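**Tidying with grippers: tips from the Brultevport housekeeping side**
Last tidied up in March, by the people who do the tidying.

Pereck looks after holiday lets in Brultevport, and for about eight months part of the housekeeping shift has been done holding a pair of grippers instead of a cloth. The machine, a Skerkis, is meant to learn small-object tidying from us. So far it has learnt that hair ties exist. These are the things we wish had been on the induction sheet, which was mostly concerned with fire doors.

## Before you pick anything up

- Take your rings off. They catch on the handles, and you will swear in a guest bedroom.
- Put the cable where your elbow isn't. Run it down and away from the bed if there's room.
- Pull the sheet or pad reasonably flat under the tray. A shallow tray on a rumpled bed slides towards you at exactly the wrong moment.
- Shift the blankets to the far side. You needn't fold them. It feels wrong for the first week.
- Do an ordinary tidy of one drawer by hand first, at your normal speed. It keeps your pride up for what follows.

## Small soft things

Hair accessories are the worst job in the building and also the one they ask for most. A scrunchie has no edges. Come at it from above with the jaws wide, close slowly, and stop when the fabric bunches. If you squeeze until it feels safe you'll bring up whatever is lying underneath as well.

Bead bracelets want one jaw inside the loop and one outside. Plain black hair ties are easier if they're leaning on something, so leave them near the side of the tray. On a dark tray they vanish, and we lost most of a morning to this before someone fetched a red one.

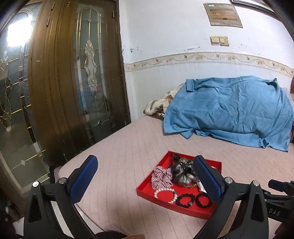
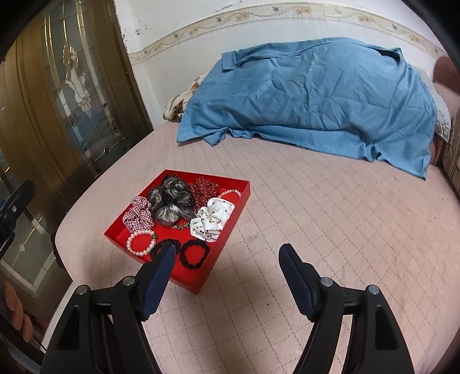

*Scrunchies, black hair ties and pearl beads in a red tray on the pink quilting, grippers open, both pictures.*

Change the mix between goes. Three rounds with the same things in the same places and your hands start doing it from memory, and the Skerkis will pick up your memory along with everything else. Fluffy, shiny and patterned all at once is good. Tangled is good too, though you will not think so at the time.

## Looking after yourself

The shift sheet says four hours of gripper work at a stretch. Don't. We swap every hour with whoever is on linen, and the linen has never been so popular. Beds are low, so kneel on a folded towel if your back is the complaining sort. Wrists like a warm flannel afterwards.

Wipe the finger pads with a barely damp cloth and let them dry open. Fluff gathers in the ridges, and hairspray makes a sort of felt with it that you have to pick out with a cocktail stick.

## What has changed, since people ask

Room turnarounds are slower on gripper days, and Pereck now puts that on the rota, after a spring of pretending otherwise. There's an extra line on the payslip for the work. It is a short line. Anyone who'd rather stay on bathrooms can say so, and a few have, loudly.

The Amrani folding machine in the laundry did take the pillowcases off us, and we haven't sent flowers. Fitted sheets still come back to a person.

## Odds and ends

- Beads on the carpet: stop, put the grippers down, use your fingers. The recording can be thrown away.
- Spare pads are in the tin marked BISCUITS. The biscuits are in the tin marked PADS.
- If a guest walks in, say "housekeeping" as usual. It seems to cover it.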